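**Small claims limit and adding costs on top - Latgate tenancy deposit**

**plotley_pete**
I rented a flat in Latgate until March. The landlord kept the whole deposit, 999 pounds, and never sent an itemised list. I've written twice. I now want to file a claim. Can I ask for the deposit plus the cost of the locksmith I had to pay in my last month? The court guide says the lower fee applies to claims up to 1,000 and I'd rather stay under that if I can.

**Hedgerow**
If you add the locksmith you go over 1,000 and pay the higher fee. It's 163 where I am. You get it back if you win.

**plotley_pete**
And if I leave the locksmith out, can I claim it later?

**Hedgerow**
Yes, separate matter. One is the deposit, the other is a repair.

**mmugo**
I would be careful with that. Both come out of the same tenancy, and a court can refuse a second claim that should have been brought with the first. I had a client lose a perfectly good repairs claim that way. Put it all in one and pay the fee.

**Hedgerow**
Different facts though. The landlord's duty to return a deposit has nothing to do with a broken lock.

**mmugo**
Same parties, same lease, same months. You may be right in the end, but he would be arguing it at a hearing over a locksmith's bill.

**Kerb_Appeal**
Did you sign for the deposit with the landlord or with an agent? Mine was held by Jusetti and I named the wrong one on the form. Had to start again and lost the first fee.

**plotley_pete**
Agent took the money but the lease has the landlord's name on it. The receipt says Kioko Lettings.

**Kerb_Appeal**
Then name both.

**mmugo**
Agreed, if the form allows it. Keep the receipt, the lease and copies of both letters together. Do you have photos from the day you left?

**plotley_pete**
Yes, every room, and the meter readings.

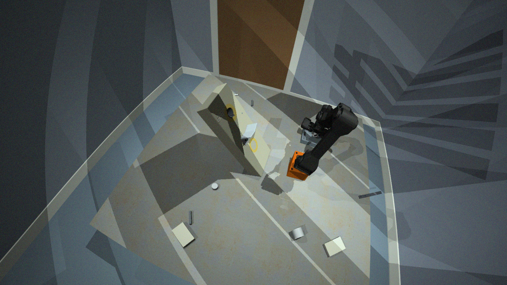
**Latgate Tenants' Advice Group - Housing and Small Claims Team**

**mmugo**
Good. Print them and write the room on the back of each one. Three copies: court, landlord, you.

**Hedgerow**
I still say split them. My brother-in-law claimed 2,201 over two cases against the same landlord and got both.

**mmugo**
Did the landlord defend the second one?

**Hedgerow**
No, he didn't turn up.

**mmugo**
Then the point was never argued.

**plotley_pete**
I'll put them in together and name both. Does the locksmith need to write a statement or is the invoice enough?

**Kerb_Appeal**
Invoice was enough for me, but it had the address and the date on it. Check yours does.

*Mwajuma Mugo (mmugo) moved this thread to Deposits.*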